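Chapter 4
Reading a Wooden Surface

Put your hand flat on the nearest wooden table and look closely at what lies around your fingers. Lines, ripples, long sweeping curves, maybe a pattern like a row of church arches stacked one inside the other. Every one of those lines started out as part of a growing tree, and by the end of this chapter you'll be able to say a surprising amount about how the board was cut just by looking at it!

We'll begin small, with a tabletop and a box of tea.
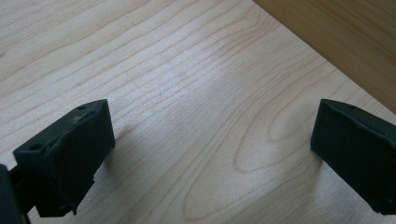
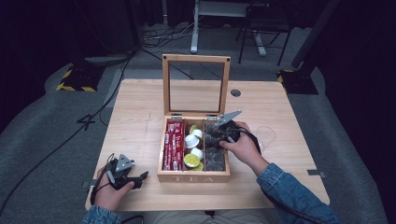
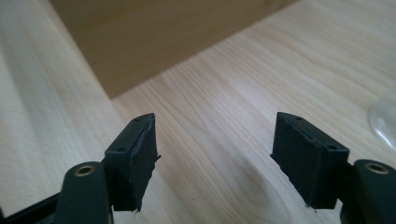 Figure 4.1 Pale wood grain in the first and third views; in the middle view, a wooden tea box with three compartments and a glass-paneled lid, open on a light wooden table.

Start with the first view in Figure 4.1. Low in the middle there is a long, stretched oval with arches nested around it. Woodworkers call this cathedral figure, and it is one of the easiest patterns in the whole trade to learn. Once you know it you'll find it on doors, desks, shelves and kitchen cabinets, and you may have trouble looking at anything else for a week.

Now compare the third view. The grain lines sweep across on a diagonal, fine and streaky, and the overall color is a pale beige with honey tones in it. Cover everything except a strip of wood in each view and try describing the two strips in your own words before you read on. Keep what you wrote. You'll want it for Activity 4B.

4.1 Where the lines come from

A tree that grows in a place with seasons adds a layer of new wood under its bark each year. The wood made early in the growing season is usually lighter, and the wood made later is usually darker and denser. Side by side, the two make one growth ring.

Picture the trunk as a stack of very tall, narrow paper cones, each slipped over the last. If you slice straight across the stack, you get circles. If you slice down the length of it, a little away from the center, the knife passes through the slanting sides of the cones and you get long, pointed arches. That second cut is called flat-sawn, and those arches are the cathedral figure you have just been looking at. (Try it with a carrot and a vegetable knife if you can. The carrot isn't a perfect stand-in for a trunk, but the cut faces are great fun to compare.)

A third way to cut is to aim the saw so that it meets the rings close to a right angle. The face of the board then shows straight lines running nearly side by side. This is quarter-sawn wood. It tends to stay flatter as the air around it gets damper or drier, and we'll come back to the reason in Chapter 6.

4.2 Color, light and a word of caution

Beginners love to name a wood by its color, and it's a good instinct to notice color first. But go carefully. The first view has a second panel in its upper right corner, much warmer and darker than the pale surface beside it. Does that mean a different kind of tree? It might. It might also mean a different finish, an older board, or less light falling on it. Look at the middle of the pale surface, too, where the light is strongest – the grain there seems lighter and harder to read than it does toward the edges.

So write down the color, and then write down the light. The Rudden Wood Library, whose sample drawers we used while planning this book, holds 1,317 labeled pieces, and its visitors are asked to view each one from 2 directions before making a guess. Tilting a sample toward a window can change it so much that you'd swear someone had swapped it!

4.3 Small objects, big lessons

The tea box gives us plenty to think about. A box like this is made of flat pieces that have to meet neatly at the corners. Thin wooden partitions divide the inside, so that red sachets stand in one compartment, creamer cups sit in the next, and dark gray packets fill the third. At the back edge, two small metal hinges join the lid to the box. On the front, the word TEA is engraved in capital letters.

Engraving is especially interesting for us, as a cutting tool has to deal with both the softer early wood and the harder late wood. We'll test this in Section 4.6 with a nail and a scrap of pine.

Before you go on

Activity 4A. Find a wooden box or drawer at home. Sketch the front and draw an arrow showing which way the grain runs. Do the same for one side. Do the arrows match?

Activity 4B. Take out your two descriptions from Figure 4.1. Underline every word about line, and circle every word about color. Which did you use more?

Words to know: growth ring, early wood, late wood, flat-sawn, quarter-sawn, cathedral figure, partition.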